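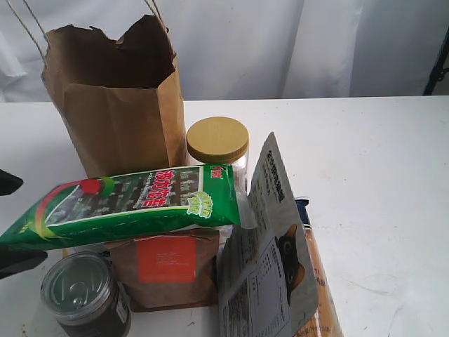 Dorota Szulc trägt ihre Einkäufe seit dreißig Jahren in Papiertüten nach Hause, und seit dreißig Jahren reißt ihr regelmäßig eine. »Meistens auf der Treppe«, sagt sie. »Im Laden halten sie immer.« Ihr Geschäft in der Skavitzer Altstadt verkauft Tee, Seife und Knöpfe, in dieser Reihenfolge der Umsätze.

Plastik hat sie im August abgeschafft. Die Kundschaft war begeistert, bis die Tüte 9 Cent kostete. »Danach hatten plötzlich alle große Manteltaschen.« Ein Herr habe 71 Knöpfe lose mitgenommen und am nächsten Tag 768 Gramm Tee, ebenfalls ohne Tüte. Wie, das will sie lieber nicht wissen.

Ihr Lieferant Bilal Kassab sieht die Sache nüchterner. »Papier verzeiht keinen Regen«, sagt er, »und Kunden verzeihen kein Papier.« Er selbst benutzt einen Rucksack.

Ob sie je an Stoffbeutel gedacht habe? Szulc lacht. Zu Hause hat sie eine ganze Schublade davon — sie geht nicht mehr zu. »Im Laden liegt keiner. Ich vergesse sie ja auch.«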